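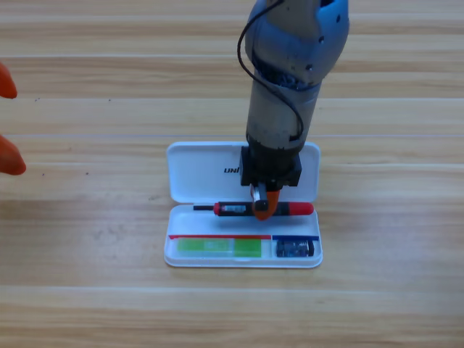 A compartment case is a small, flat, lidded box whose inside is split up by low walls, so that each of the things kept in it has a bed of its own. It belongs to the same family as the pencil box, the sewing box and the old tin paintbox, and most households have one somewhere, often filled with something quite different from what it was bought for. The usual pattern has a lid hinged along the back and a shallow tray in front, with a long channel for anything pen-shaped and shorter, deeper spaces for whatever is left over. In the white case at the top of the page the long channel takes a black and red digital tester with its thin probe tip pointing left, and the front of the tray carries a red stripe over the left compartment and a blue one over the smaller compartment on the right. Coloured stripes of that sort are an old and friendly habit among people who share their tools.

Names and relations

The name varies a good deal from one trade to the next. Stationers tend to say pencil case or desk case, people who mend things say kit box, and in catalogues it may turn up as a divided case or a flat organiser. The firm of Nuser sold a long-running model under the name Curkard, and in the town of Rustmont, where the Nuser works stood, older people will still call any flat hinged box a curkard, whoever made it. The word has no capital letter when used in this way, a point on which the local paper was corrected more than once by its readers.

Layout

A tray may be moulded in one piece with its walls, or it may have loose dividers that slide into slots. The moulded kind is easier to wipe clean and never rattles itself out of order, but it has to be taken as it comes. The loose kind can be changed to suit the contents, and this is a great comfort to anyone whose collection of bits and pieces keeps growing. Steinar Bergmann, in his handbook The Tidy Bench, gives a rule of thumb that has been much repeated: the longest thing goes at the back, next to the hinge, and the thing most often wanted goes at the front, on the side of the hand that reaches for it.

The depth of the tray matters more than people expect when they are choosing one. If an item stands higher than the walls it will press on the lid, and a lid that is pressed from inside day after day will sooner or later stop shutting as it should.

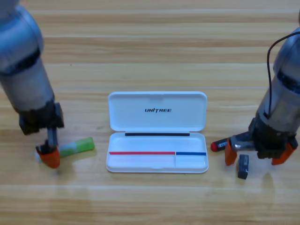 Should glue be kept in the same case as small electrical tools?

It is better kept apart, or at least in a separate compartment with its cap pushed firmly home. Glue that has crept on to a probe or a contact is tiresome to remove, and a glue stick stored near anything warm will soften.

Packing and care

The customary way to pack a case is to open it flat on a table, lay everything out beside it, and put the long pieces in first. Small packets of spares go in next, flat side down, and odd-shaped parts last. Idrisa Rugemalira, who taught a repair class at Kaewsai for many years, had her pupils shut the lid gently and tip the case to one side before putting it away, listening for anything that slid about. A folded scrap of cloth was her remedy for a noisy compartment, and it remains as good as any.

Plastic cases want very little looking after. A soft brush will get the dust out of the corners, and warm water with a drop of washing-up liquid does for the rest, provided the tray is left open until it has dried right through. Printed lettering inside the lid should be wiped lightly, as scrubbing tends to take it off.

The Kaewsai collection

A collection of 200 cases, the larger part of them from Rustmont, was given to the library at Kaewsai by Vilhjálmur Hafstein and may be seen on request. It takes in school boxes, watchmakers' trays and four early Curkards with their paper inserts still in place.

Last edited Oct 25, 2024

Filed under: Household storage | Stationery | Hand tools

We use cookies to remember your reading settings. Accept | Manage choices

Related articles
Pencil box
Sewing box
Drawer divider
Piano hinge
Nuser (manufacturer)
Rustmont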